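Slide 4 – the dropped hangers

Cirnance logged 804 grasps in July. In 21 of them the fingers opened early and the hanger fell. Domenica traced it to a worn connector. The force reading cut out for 2 seconds and the controller took that as a release command.

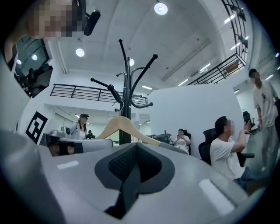
Gripper and coat rack, hanger on the rack.

Pause. Say that a lost signal now means hold, then stop. Retested 50 times, no drops. Thaddäus takes questions on wiring – keep it short.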